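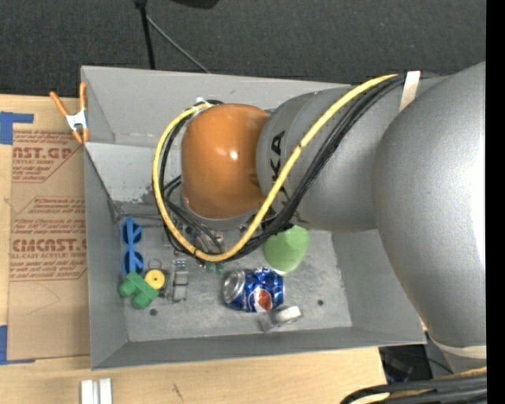

Bogale on the recount, the debates and going back to Sillmont

Ayantu Bogale has 8 minutes before her next call and says so twice. She lost the Sillmont council presidency by 69 votes in December, asked for a recount, lost again by the same number.

"People keep asking if I'm bitter. I'm tired. Bitter takes energy."

Her opponent, Ernő Fekete, skipped both debates. Didn't hurt him. Bogale spent most of the second one answering questions from the moderator alone, next to a lectern with his name on it.

"I should have talked about him less. I had an hour of free airtime and used half of it on where he was — that's on me."

The bus contract, then. She voted for it, later ran against it. Flip-flop?

"I read the final version. It wasn't what we voted on. Fekete's people put out a mailer saying I'd changed my mind for the cameras, and there were maybe two cameras in the whole county."

Fekete's office didnt return a call. His spokeswoman, Bianka Gulyás, sent one line by email: "The voters settled this."

Bogale read it off my phone and shrugged. "Fine. They did."

Will she run again? Long pause. Her old campaign manger, Orsolya Vass, has already taken a job in Belmonte. The office lease is up. There are still 1081 yard signs in her sister's garage.

"Ask me in the spring," she said, and picked up the phone.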